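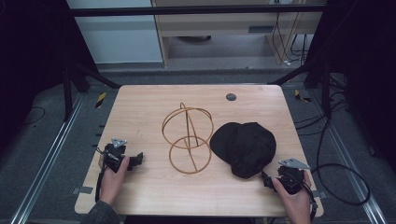
Photo: Geum workshop blog. Free to reuse with a link back.

Caps, wire stands and why the hook by the door had to go

I kept my caps on a coat hook for years. A hook carries the whole cap on one point of the back strap or the crown, and the fabric stretches there. After a winter on the hook, both of my everyday caps had a small peak at the back that no amount of steaming took out. In February I removed the hook and started using wire stands.

The stand is a copper-colored one, bent from thin rod. A round cage of crossing rings forms the head, a flat ring forms the base, and a straight diagonal rod joins the two. I bought it from Carnirell as a wig stand. Their listing for hats is the same shape at a higher price.

Load is not a concern. My kitchen scale puts the stand at 233 grams, and an unstructured cap weighs far less than that. Stability depends on where the cap sits. If the brim hangs well forward of the base ring, the stand will tip when the table is bumped. I turn the brim so it points back over the diagonal rod, and that fixes most of it.

A soft black cap is the harder case. With no stiffener in the front panels, it folds up as soon as it is put down flat, and the creases show in side light. The order I use is as follows.

Open the crown with a fist from the inside. Push the seams out first, then the panels between them. Lower the cap onto the cage from directly overhead, back edge first. Pull the brim down level. Run a thumb along each seam so it lies straight over the wire.

Do not pull the cap down hard. The rings will print through thin cotton if it is left under tension for a week or more. A sheet of tissue over the cage prevents this. The Tolell stand has closer rings and does not need tissue, but it is heavier and takes up more shelf.

I own 2 stands and more caps than that, so they rotate. Whatever was washed last gets the stand until it is dry, and the rest go in a drawer, nested crown into crown with the brims aligned.

Shelf depth matters if you plan to line up several. Mine is a Filanden board, 973 mm long after I trimmed it from 1000 to clear the door frame.

Next job is the scarf rail, which is still in its box.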